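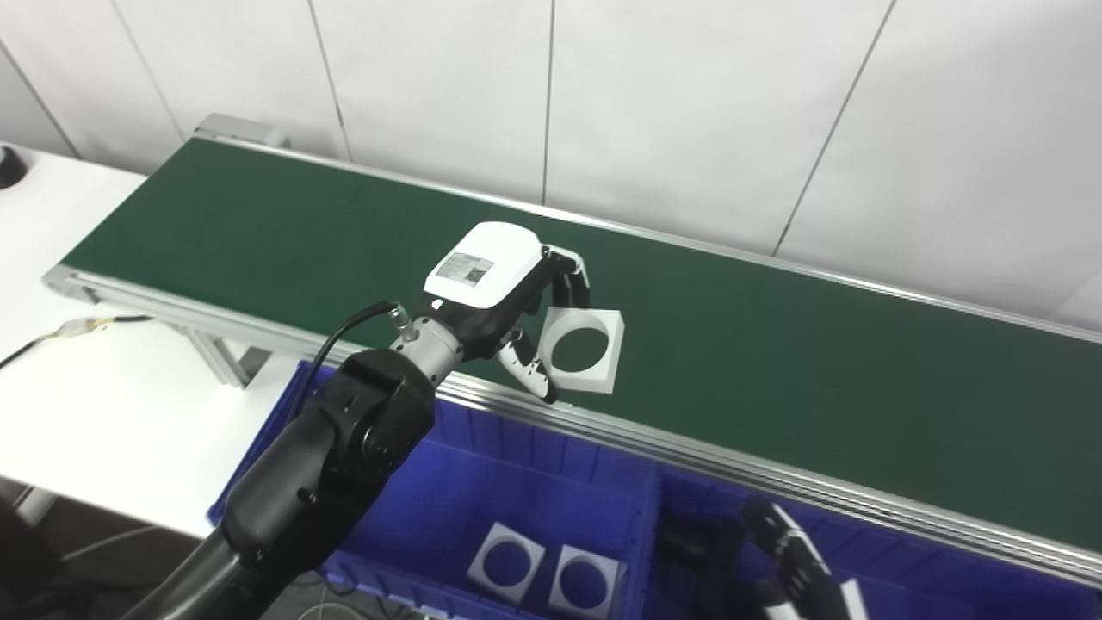

4 Setting up the Perrin 400 garage door opener

Read this section through before you open the hardware bag. The Perrin 400 is made by Driveo for sectional and one-piece doors in home garages. It is not suitable for roller doors. If you have a roller door, see the Imness supplement.

4.1 Before you start

Check that the door is balanced. Disconnect any existing opener, lift the door by hand to waist height and let go gently. It should stay where it is. If it drops or shoots up, have the springs adjusted by a licensed door technician.

CAUTION: Garage door springs are under high tension. Do not loosen, move or repair springs, cables or their brackets yourself.

Remove any ropes from the door and take off or disable the existing locks. You will need a power point within reach of the motor unit's lead. Do not use an extension lead.

4.2 Fixing the rail and motor unit

1. Close the door and mark its centre line on the lintel.
2. Fix the header bracket to the lintel on the centre line, using the two long coach screws. On brick, use the masonry anchors instead.
3. Pin the rail to the header bracket and rest the motor unit on a stepladder.
4. Raise the door fully and check that it clears the rail.
5. Hang the motor unit from the ceiling joists with the angle brackets. Do not fix it to plasterboard alone.
6. Lower the door, then bolt the door arm to the trolley and the door bracket.

Note: The trolley must be engaged before you set the travel limits. Pull the red cord towards the motor unit to engage it.

4.3 Setting the travel limits

1. Plug in the unit. The display shows 2.
2. Hold SET until the display flashes.
3. Press UP until the door is fully open, then press SET.
4. Press DOWN until the door meets the floor, then press SET. The door runs one full cycle to learn the force it needs.

Keep people, pets and vehicles clear during the learning cycle.

4.4 Testing the safety reverse

Lay a 40 mm high block of timber flat on the floor under the door and close the door with the remote. It must reverse on contact. If it does not, unplug the unit and go to fault code 537 in section 9.

Repeat this test every month. Grease the rail after every 4,000 cycles.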